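Notes from the open day at the Eskildsen shirt works, Stilley

We left Stitville at 7:30 and drove the 20 miles to Stilley with the heater on, even though it was May. Parking was in the field behind the dye house. Entry was free, but you had to sign in at the gate and pick up a paper badge.

The works makes plain shirts, mostly for uniform suppliers. Beverley Ellwood, who runs the cutting room, took our group around. She said the plant employs 251 people on two shifts and turns out 2,900 shirts a day when orders are full.

The cutting room was the first stop and the loudest. Cloth comes in on rolls from a mill in Gundena and is laid out on long tables, layer on layer, before the knife goes through it. The offcuts are baled and sold for wiping rags. From there we went up a flight of stairs to collars and cuffs, where each collar is sewn inside out, trimmed, turned and pressed to a point. A good operator does 390 collars in a shift. I asked how long it takes to learn, and the answer was a full winter.

## Care and folding

After the sewing floor there was a talk on looking after shirts at home. It was the part I took the most notes on. Wash them unbuttoned. Take them out as soon as the machine stops. Lay the shirt on something wide, like a bed, and smooth it from the middle toward the sides before you fold. Do the collar first, as a fold left there will set overnight. 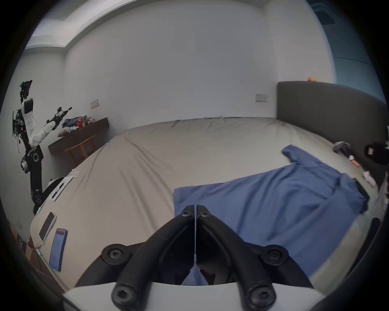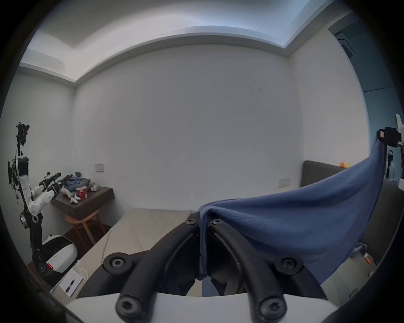
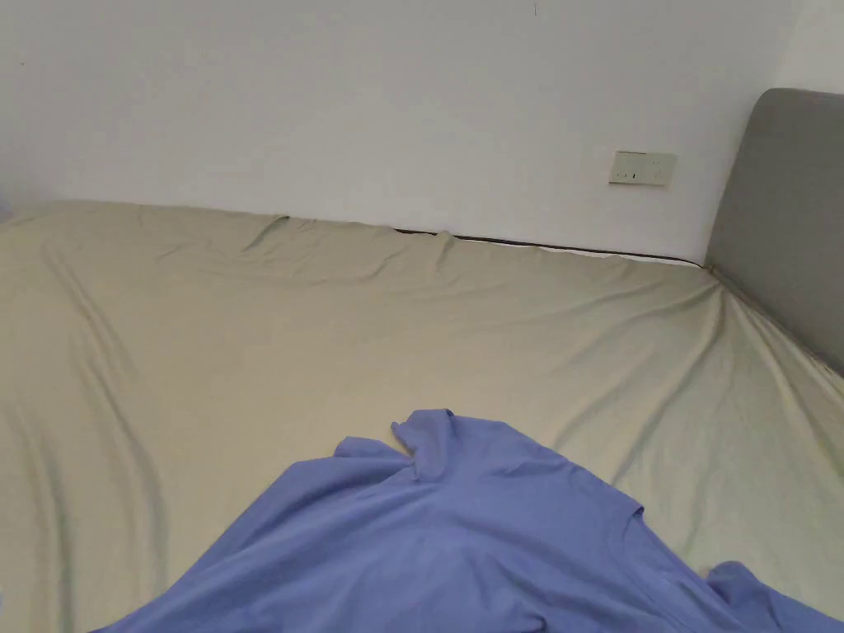

*Blue cloth at the Eskildsen open day, Stilley.*

Lunch was soup and rolls in the canteen, and the line was long. Go before noon if you can. The coffee was better than I expected.

The factory shop is across the yard. Seconds are kept on the back rail, and most of the faults are small: a crooked label, a missed stitch under the cuff. I bought two white ones and a gray. They only take cards.

We skipped the dye house, which had a separate tour with its own sign-up sheet. It was already full when we got there. The stairs are steep and there is no elevator on the sewing side, so anyone with bad knees should ask at the gate about the ground-floor route.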